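How to Mount Prints on Foam Board

Mounting a print on foam board keeps it flat and stiff enough to hang or stand on a shelf without a frame. The steps are the same for photos, posters and maps. Allow an evening for your first one, plus a night for it to sit under weight.

What you need

Foam board, at least 2 inches larger than the print in each direction
Spray adhesive marked for photos or paper
A metal ruler, longer than the longest side of the print
A craft knife and new blades
A cutting mat
A soft rubber roller or a clean cotton cloth
Scrap paper, such as newsprint
A few heavy books

Step 1. Check the board

Lay the board on a table and look along it from one end. A slight bow is fine. A board with a crease or a crushed corner will show through a thin print, so cut around the damage or use another sheet. Wipe both sides with a dry cloth. One crumb under a glossy photo makes a bump you can't get out later.
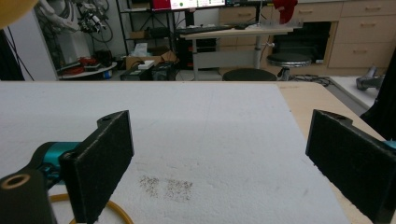 White foam board.

Step 2. Mark the position

Center the print on the board and make a light pencil tick at each top corner. Keep the ticks just outside the print – you will trim them off at the end.

Step 3. Spray the back

Put the print face down on scrap paper, outdoors or by an open window. Hold the can 10 inches away and spray in straight, overlapping passes, going past the edges each time. Turn the print a quarter turn and do it again. Wait 60 seconds, or whatever your can says, until the glue feels tacky. In January I do this in the garage with the door up, and the glue takes longer to set in the cold.

Step 4. Lay it down

Line up the top edge with your ticks and press down only that edge. Let the rest down slowly while you smooth from the middle out to the sides. Cover the print with clean paper before you use the roller.

Step 5. Press and trim

Leave the board under the books overnight, with clean paper between. Then set the ruler along the edge of the print and cut in several light passes. Pushing hard tears the foam and leaves a ragged side. Change the blade as soon as it starts to drag.

If a bubble shows up, prick it with a pin at a low angle and rub it flat through paper. A corner that lifts can be fixed with a dab of white glue on a toothpick.

Thanks to Seung-woo Min for the tip about the quarter turn.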